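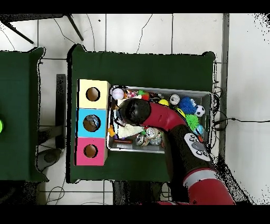 Incidencia: la Purkley imprime etiquetas en blanco después de sincronizar con Clendo
Abierta por: Vasylyna Pylypenko, ludoteca Graltumness
Julio de 2026
Estado: resuelta
Compartido 4 veces

¡Hola a todos! Abro ticket con ganas, porque el catálogo nos está quedando precioso y solo falta domar la impresora. Desde la última actualización de Clendo, la primera etiqueta de cada tanda sale bien y las siguientes salen en blanco, pero el rollo avanza como si nada. En pantalla la cola aparece como «completada». El autotest de la impresora (botón de avance pulsado al encender) sale perfecto, así que el cabezal lo doy por bueno.

Paso 1. Cambio de rollo y limpieza del cabezal con alcohol. Sin cambios.

Paso 2. Impresora por USB, sin pasar por el router Buckley. ¡Salen todas! Vuelvo a la wifi y otra vez en blanco. Una ficha corta («pelota de tenis, amarilla») falla igual que una larga.

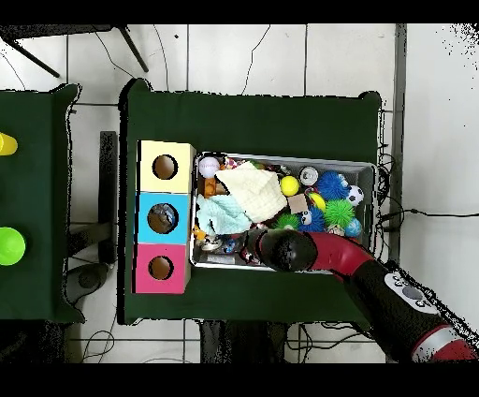

Lo siguiente fue mirar los registros de Clendo, que son una maravilla cuando les coges el truco – cada trabajo lleva su hora y su tamaño. El primero de la tanda pesa 25 KB y los demás 2 KB, o sea que la plantilla viaja una sola vez y después solo van los datos. Si la impresora olvida la plantilla entre un trabajo y otro, no tiene nada que dibujar.

Paso 3. Respuesta de Illia Savchuk (soporte): me pide desactivar «Reutilizar plantilla en memoria», en Ajustes > Impresión > Avanzado. Desactivado y reiniciado. Tanda completa por wifi, todas legibles y con su código de barras. ¡Qué alegría!

Paso 4. Por curiosidad vuelvo a activar la opción y subo el tiempo de espera de la conexión a 60 segundos. También funciona, y va bastante más rápido. Lo dejo así.

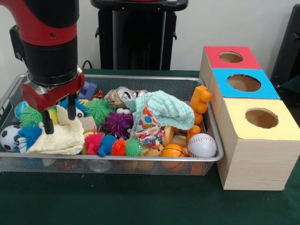

Solución aplicada
Ajustes > Impresión > Avanzado > Tiempo de espera: 60. La reutilización de plantilla queda activada. Illia confirma que la actualización había bajado ese valor y que la Purkley vacía la memoria cada vez que se cierra la conexión. Si alguien viene de una versión de abril, que lo revise antes de gastar rollo.

Comentarios (3)

Canan Akyol
¡Gracias! Llevaba toda la mañana echándole la culpa a las etiquetas. Con el tiempo de espera en 60 me imprime hasta las pequeñas.

Kvido Štěpánek
En mi caso hubo que apagar la impresora después de guardar el ajuste, con reiniciar Clendo no bastaba. ¿Sabéis si afecta también a los recibos?

Vasylyna Pylypenko
Kvido, los recibos los sacamos por USB y ahí no he visto nada raro. Si lo pruebas por wifi, cuéntalo aquí, ¡me interesa mucho!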